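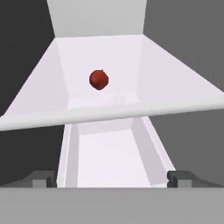

Pendo Biwott
02/06/2025

ok so I finally started Tetarico last night and I'm four episodes in, send help

The bloke playing the harbour boss used to be the goofy neighbour in Cletari!! I did not recognise him until he laughed

Mum reckons he was her favourite back then (she owned the poster)

Anyway, 20 episodes to go and I've got work at seven. Putting the kettle on, starting the next one

© Pendo Biwott | Back to top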